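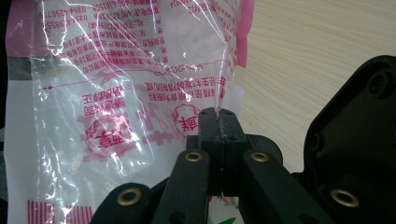

Black gripper holding a printed plastic bag by a fold

By Fernanda Arruda
November 15, 2021

About Vumano

Vumano is a software company. We write perception and planning software for grippers which must handle soft packaging. Salvador Vilela and I started the company in March, after several years of work on control software for Fonseca.
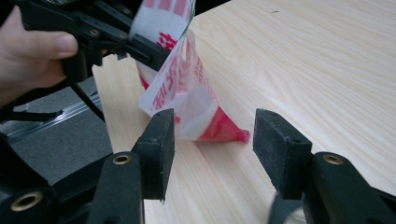 Pinching a bag at its top edge

Our main product is Kerum, a planner that chooses where to pinch and how to move after. It plans again every 33 milliseconds, so a bag that twists does not stop the program.

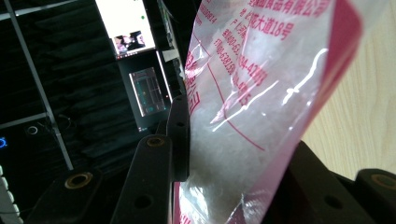

Perception is the part where we spend most of our days. Clear film is difficult for a camera: the white streaks of reflection cross the creases, and the red printing bends together with the bag. Kerum first separates reflection from print, and only then it estimates the shape.

For tooling we have Fustness, which replays a recording next to the plan. It is a small program — Salvador wrote the first version alone — but we open it every day. Our test library has 377 recordings.

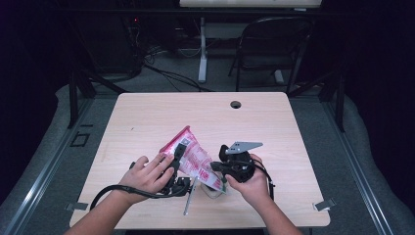 Two hand-held grippers, one packet

We are glad to hear from packaging lines and from students. Please write in English, Portuguese or Spanish.

We use cookies to remember your language. By continuing on this site you accept them.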